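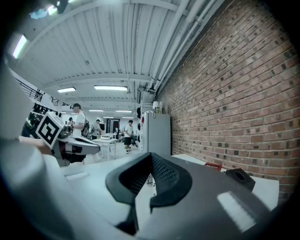 에르켄트에서 삼십 년 넘게 천을 짜 온 직조가를 2023년 3월 14일에 그의 작업장에서 만났습니다. 저는 한국어로 인터뷰를 쓰는 것이 두 번째이고, 직물에 대해서는 아는 것이 많지 않습니다. 그래서 첫 질문은 단순하게 했습니다. 왜 색을 거의 쓰지 않습니까? 그는 대답 대신 검은 실과 흰 실을 한 뭉치씩 책상 위에 놓았습니다. "이 두 가지로 무엇을 할 수 있는지 아직 다 모릅니다. 다 알게 되면 빨간색을 사겠습니다." 사진 속 흰 정육면체 위의 흑백 네모 무늬처럼, 굵은 덩어리로 나누어진 검은색은 복잡한 설명이 없어도 눈에 먼저 들어옵니다. 그가 평생 짜 온 무늬도 그런 종류입니다. 작은 꽃이나 새는 없고, 네모와 네모 사이의 간격만 있습니다.

그는 에르켄트 사람이 아닙니다. 강 하류의 빌텀이라는 마을에서 태어났고, 그곳에서는 집집마다 겨울에 담요를 짰다고 합니다. "어머니는 무늬를 종이에 그리지 않았습니다. 노래처럼 외웠습니다. 검은 것 넷, 흰 것 둘, 다시 검은 것 넷. 제가 옆에서 말을 걸면 처음부터 다시 세어야 했기 때문에 저는 조용한 아이가 되었습니다." 그는 이 이야기를 하면서 웃었지만, 손은 계속 실을 감고 있었습니다.

지금 베틀에 걸려 있는 천은 폭이 98센티미터이고 날실은 933올입니다. 홀수로 하는 이유를 물었더니, 가운데에 한 올이 서 있어야 양쪽이 서로 마주 볼 수 있다고 했습니다. 저는 이 표현이 마음에 들어서 수첩에 그대로 적었습니다. 날실을 거는 일에만 사흘이 걸렸습니다. 그동안 그는 라디오를 끄고 전화도 받지 않습니다. "짜는 것은 즐거움이고, 거는 것은 세금입니다. 세금을 잘못 내면 나중에 편지가 옵니다." 편지가 온다는 것은 천의 한가운데에 가느다란 줄이 생긴다는 뜻이라고 합니다. 그 줄은 빨아도 없어지지 않습니다.

실에 대해서 그는 할 말이 많았습니다. 젊었을 때는 값이 싼 실을 사서 직접 물들였는데, 검은색이 늘 문제였습니다. 마르고 나면 갈색이 되거나 푸른색이 되었습니다. 지금은 데레세라는 작은 방적소의 양모를 씁니다. 한 타래가 거의 395그램이고, 검은 양에게서 얻은 털과 염색한 털을 섞어서 만듭니다. 햇빛에 비추어 보면 완전한 검은색이 아니고 끝이 조금 붉습니다. 저는 그것이 단점이 아닌지 물었습니다. "사람의 머리카락도 그렇습니다. 완전히 검은 것은 구멍처럼 보입니다. 담요에 구멍이 있으면 춥지요."

실패한 작품에 대해서도 물어보았습니다. 그는 잠시 생각하더니 선반에서 접힌 천 하나를 꺼냈습니다. 무늬 이름은 '롤로'라고 하는데, 빌텀의 옛말로 계단 비슷한 것을 뜻한다고 합니다. 네모가 한 칸씩 옆으로 옮겨 가는 무늬입니다. 중간쯤에서 발판을 한 번 잘못 밟았고, 그 뒤로 계단이 반대 방향으로 내려갑니다. 주문한 손님에게는 새로 짜 주었고 이것은 자기가 가졌습니다. "처음 삼 년 동안은 보기 싫어서 상자에 넣어 두었습니다. 그다음에는 무릎에 덮었습니다. 따뜻한 것은 똑같으니까요."

배우러 오는 사람이 있습니까? 오월이 되면 초보자를 위한 수업을 연다고 했습니다. 한 번에 3명만 받습니다. 베틀이 더 없어서 그런 줄 알았는데, 그의 설명은 달랐습니다. "네 사람이 되면 두 사람씩 이야기를 시작합니다. 세 사람은 한 사람이 심심해서 일을 합니다." 첫 수업에서는 무늬를 가르치지 않고 가장자리만 가르칩니다. 학생들은 손바닥만 한 흰 천을 짜고, 양쪽 끝이 곧게 될 때까지 그것을 풀었다가 다시 짭니다. 검은 실은 둘째 날에 받습니다.

이야기가 길어져서 차가 식었고, 그는 물을 다시 끓였습니다. 저는 마지막으로 가격에 대해 물었습니다. 이 질문은 저에게 조금 어려웠습니다. 그는 담요 한 장에 들어간 시간을 한 번도 적어 본 적이 없다고 했습니다. 적으면 값을 올려야 하고, 값을 올리면 사람들이 담요를 벽에 건다는 것입니다. "벽은 춥지 않습니다." 그는 그렇게 말하고 다시 베틀 앞에 앉았습니다. 저는 차를 다 마실 때까지 뒤에서 발판 소리를 들었습니다.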